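**Oltau Park Recorder Orchestra: Minutes of the April Members' Meeting**

Held in the upstairs room at the Juhl Street library, starting at 7:10 p.m.

Chair: Auður Brøndum
Minutes: R.T.

Apologies were received from the two tenors who share a car and from the contrabass player.

**1. Minutes of the previous meeting**

Accepted with one correction. Under "Repertoire" the pavane was listed as being in G minor. It is in D minor. The file copy has been changed.

**2. Matters arising**

The library has agreed to leave the side door unlocked until 9:45 p.m. on rehearsal nights. Members must still be out of the building by 10.

The missing bass recorder stand has been found behind the piano. The second missing stand has not.

The letter to the parks department about the bandstand was sent. A reply came back saying the bandstand floor is due for repair and bookings are closed until the work is finished. No end date was given. Auður will write again in June.

**3. Money**

The balance at the end of last month was $358. Outgoings since the last meeting were music hire, photocopying and a replacement bulb for the stand light. Nothing is owed to the library at present.

Member dues were discussed at some length. Dues are now $52 a year and have stayed there for a long time. M.K. proposed raising them to $60. H.L. was against this and said that two people had left last year over money, and that a spring concert with a paid door would bring in the same amount. J.P. pointed out that the last paid door did not cover the hall. After discussion it was agreed to leave dues where they are for one more year and look at the matter again once the concert figures are in. Three members asked that their disagreement be noted.

The deposit for the concert hall is $100 and has to be paid by the end of the month. Approved.

**4. Spring concert**

The program was read out and agreed as follows:

- Opening fantasia, full group
- Three dances, consort only
- Pavane and galliard, full group
- Arrangement of two folk songs (H.L.), full group
- Intermission
- Sonata for two altos and continuo
- Closing suite, full group

There was a question about whether the closing suite is ready. Auður said the first and last movements are in good shape and the slow movement is not. She would like a decision by the next rehearsal but one. If it is still unsteady by then, the slow movement will be dropped and the suite played without it. S.W. asked if the tempo could come down a little in the last movement and this was agreed.

Tuning was raised again. The room at the hall is cold when we arrive and the basses go in flat. Members playing bass and great bass are asked to arrive 20 minutes early and warm their instruments under a coat. Altos and sopranos should keep head joints in a pocket until called.

Concert dress is dark top, dark pants or skirt, any color scarf. No white shirts this time.

The printed program will be one folded sheet. H.L. will write the notes on the folk songs and keep them to one paragraph each. Copy has to reach R.T. by the second rehearsal from now, so that it can go out with the newsletter.
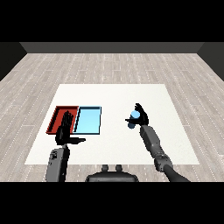 Page 4

**5. Instruments and repairs**

The group's own great bass has a sticking low key. It was looked at by the repair shop, Gistetti, who said the pad is worn and the spring is weak. They will do both at the same time and need it for a week. It was agreed to send it in straight after the concert and not before. Until then the player will go on using the alternate fingering.

J.P. has offered his old plastic tenor on loan to any new member. Thanks were recorded.

Thumb rests: S.W. brought a few kinds to pass around. The cork-backed one was liked by most. Members who want one should put their name on the sheet and pay when they arrive.

Reminder that oiling wooden instruments is up to each owner. The group oils only the ones it owns, once in fall and once in spring. Spring oiling will be done at M.K.'s house. Bring rags.

**6. Music library**

The sheet music is now in two filing boxes in the hall closet, sorted by number of parts. The old system, by composer, had broken down. A list of what is in each box is taped inside the lid.

Parts still out from the winter program: second alto of the carol set, and the full score of the fantasia. Please look at home. If the score does not turn up we will have to buy another.

M.K. suggested scanning everything. There was general support but no one was free to start before summer. R.T. will find out whether the library's scanner can take the larger pages. It was noted that hired music is not to be scanned.

Music stands: the folding stands from Trolteck are holding up well except for the foot screws, which work loose. Members should tighten them before packing away. A small screwdriver is now kept in the front pocket of the stand bag and should go back there.

**7. Beginners' group**

The beginners now meet in the half hour before the main rehearsal. Attendance has been steady. They have finished the first book and would like to play one piece at the concert. Auður suggested the round, with two experienced players on each part to keep it together. Agreed. They will go on straight after intermission, ahead of the sonata, and the program will be changed to show this.

H.L. asked that beginners be told about the dues before they join and not afterward. Agreed.

**8. Other business**

- Parking behind the library is now permit only until 6 p.m. After that anyone may use it.
- The coffee urn leaks at the tap. S.W. will bring her own for the concert.
- An invitation has come from the early music group across the river for a shared playing day in the fall. Members were in favor. Auður will reply and ask about dates and pitch.
- Someone has left a gray umbrella and a pencil case in the upstairs room. Both are at the front desk.

**9. Next meeting**

After the concert, in the same room, at 7 p.m. Items for the agenda to R.T. a week ahead.

The meeting closed at 8:35 p.m. and was followed by a run through of the galliard.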